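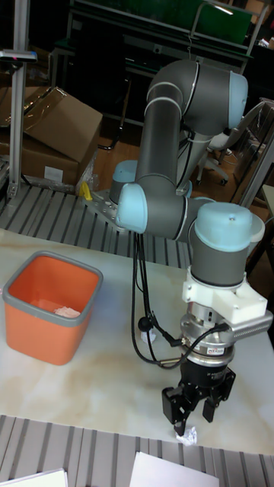 Home Organization Basics, Session 5
Clearing a Surface: Handout and Notes

Hi all! These are my notes from the last meeting, tidied up a bit for those of you who missed it. Yesenia Carrillo asked me to put the homework at the end this time so she can find it, and I've done that.

We're still on flat surfaces – desks, counters, tabletops, the places where stuff lands. Last time we did sorting. Now we're on the small end of things: paper scraps, crumpled notes, receipts, the stuff that's too little to feel like a mess until you want to wipe the table.

Bin first, then hands

Put the bin on the table. I know, some of you were raised never to do this (me too!), but a small open bin up on the tabletop beats a big one across the room. You pick up a scrap, you drop it in, and you stay where you are. An orange square one does the job nicely, and a bright color is easy to aim for out of the corner of your eye. No lid. Lids slow everybody down, and then the paper goes next to the bin, which I have done more times than I'd like to admit.

Pale tops and white paper

White scraps on a white marble pattern are sneaky. Get your head down low and look across the surface instead of straight down on it. Then check along any cables, since a little ball of paper can sit right behind a loop and you'll go past it twice. Lift the cable, look, put it back down.

Abundio Cárdenas asked whether to flatten crumpled paper before tossing it. For the trash, no. If it's going in recycling, check your local rules, and do peek inside anything that might have a phone number on it. I once threw out the number of the man who fixes my dryer and it took me 11 days to get it again.

Wiping comes last. A dry cloth for crumbs, then a damp one, going from the back edge toward you. Keep the damp cloth well away from anything plugged in.

Homework

Pick one surface at home, not the worst one. Clear the paper off it every evening until we meet again, and write down where the scraps came from. Mine are nearly all grocery lists – I write 2 for every trip and lose the first.

Reading: the Trolero booklet, the chapter on desks. Skip the part about label makers, we'll get to that later in May.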